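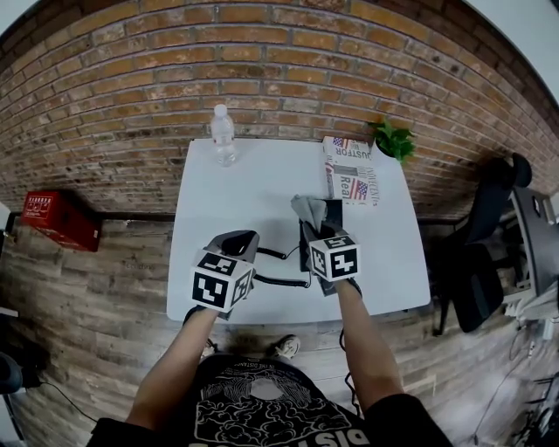

Progress report to the Urken Fund
Project: Honorary consuls and small-port diplomacy, Havine and Jestton
October 16, 2018

Hello again, and thank you for the extra two weeks. I know the form asks for one page per heading, but I've always been better at just telling you what happened, and your office said last time that was fine, so I'm going to do it again.

Where the work stands

The big job for this period was the consular correspondence in Havine, and I'm happy to say the first pass is done. The catalog now has 1015 entries. Each one is a letter, telegram, or enclosure that passed between the honorary consul in Havine and the foreign ministry he reported to, and each has a date, a sender, a subject line, and a short note from me on what it's about. A lot of the notes are very short! Plenty of these letters are a consul asking if his last letter arrived.

I had expected the interesting material to be in the formal reports, the quarterly ones with the trade tables. Some of it is. But the consul's real work shows up in the odd requests, like a sailor who needs a passport before the tide, or a shipping agent who wants a stamp on a paper that the consul isn't sure he's allowed to stamp. He writes home to ask, the ministry takes two months to answer, and by then he has stamped it anyway (he says so, in a postscript, very politely). I've tagged 112 of the entries as "acted before instructions," and that tag is turning into the backbone of the second chapter. My original proposal had that chapter down as a study of ceremonial visits. The visits are still in there, but they've moved to the back half.

On the visits: the harbor town put on a welcome whenever a delegation came over from the other side of the strait, and the paperwork for these is wonderful. Seating plans, arguments over flags, a long exchange about which anthem should be played first and whether the band knew both. One visit was put off twice over a question of rank, with the visiting side sending a deputy minister and the hosts feeling they had been promised a full one. I'd always read that episode in the published accounts as a quarrel over fishing licenses. The letters make it look a good deal more personal than that, and I want to be careful how I write it up, so for now it's a section heading and six pages of notes.

The Jestton side

This is slower. The Jestton municipal archive has been kind to me, but their foreign relations files were moved between buildings at some point and the box list doesn't match the boxes. I asked for the papers on the ferry agreement and got the ferry timetables, bound, in very good condition. I did go through them. The service went from daily to twice a week in the same season that the two governments stopped exchanging trade missions, so they've earned a footnote at least.

I spent most of August there. The reading room is open mornings only during the summer, which I hadn't planned for, and I used the afternoons to write up. What I came home with is the minutes of the joint port committee, close to complete, and one side of the talks that led to the mutual visa waiver. The other side ought to be in Havine. I haven't found it yet. There's a reference number in the minutes that follows the Havine pattern, and the archivist there is checking it against an older register for me.

I also photographed the drafts of the waiver itself. There are four, and the wording on who counts as a "seasonal resident" changes in every one of them. The third draft would have let in nearly anyone with a cousin on the quay, and the fourth takes almost all of that back. I'd love to know who was in the room between those two.

The Filali papers

You asked about these in your last email. The Filali collection is private, a merchant family's business records, and I wrote in the spring that I'd been promised access. That promise still holds, though it's taken longer than I hoped to settle the terms. We've now agreed in writing that I can read everything and quote from anything more than fifty years old. For newer items I have to ask one by one. I think that's fair. The family firm acted as go-between in the years when the two sides had no formal relations at all, carrying messages along with the cargo, and I can see why they'd want some say in how it's told.

I've had one short visit so far and read a single ledger, around 200 pages, mostly freight. Tucked in with the freight charges are small payments marked "courtesy," and the dates line up with three of the messages I know about from the Havine letters. Three isn't enough to hang an argument on. It was still a very good afternoon.

Money

We're under on travel and over on copying. The travel saving is because I took the slow boat and stayed in the university guest rooms. The copying overrun is $300, nearly all of it from Jestton, where they charge by the sheet and don't allow your own camera for anything bound. I'd like to cover it by moving the same amount across from travel, if you're willing. Receipts are in the packet with the budget sheet. One of them is handwritten, and the archive has stamped it.

I haven't touched the translation line yet. Most of what I've needed I could read myself, but the port committee minutes use a lot of local shorthand for tides, berths, and dues, and I would rather pay somebody who knows it than guess. I have a quote coming.

What changed from the plan

Two things, and I mentioned both by phone, but for the record: the public talk in Havine has moved to next spring, at the library's request, and I've dropped the idea of a map of consular districts. The districts overlapped, two of them existed only on paper, and any map I drew would have looked much more certain than the sources are. A plain table of appointments and closing dates will go in the appendix.

Chapter one is drafted and with two readers. Chapter two is half drafted. The chapter on visits has its notes and its outline and one paragraph I like.

Next steps

Between now and the next report I plan to finish the second chapter, go back to the Filali papers for a full week, and chase that visa file until somebody tells me it's gone for good. The catalog needs a second pass for spelling, especially ship names, which the consul spelled by ear. I've also told the Havine archive they can have a copy of the finished catalog for their reading room, which I believe our agreement allows. If it doesn't, please let me know before December, when I've said I'll hand it over.

The guest rooms in Havine book up early, so a quick yes or no on the travel transfer would help me a lot. Email is best. I'm at my desk most mornings if you'd prefer to call.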